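# Chapter 2: Choosing a Kit You Can Live With

Before we buy anything together, let's sit down and think about what we want a robot to learn, which in this chapter is packing a small first aid box. The Flindel starter kit from Livex costs $249 and comes with 1000 recorded tries at that one job, all done by human hands (Tavion Lindgren, who taught this course before me, swore by starting with people!). Take your time with them, and keep a notebook close by. 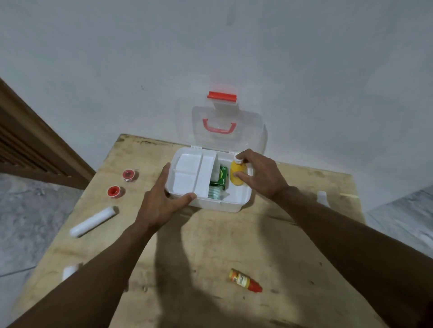 Can the kit be used without buying the robot arm?

The recordings and lessons work on any ordinary computer, so the arm can wait until later.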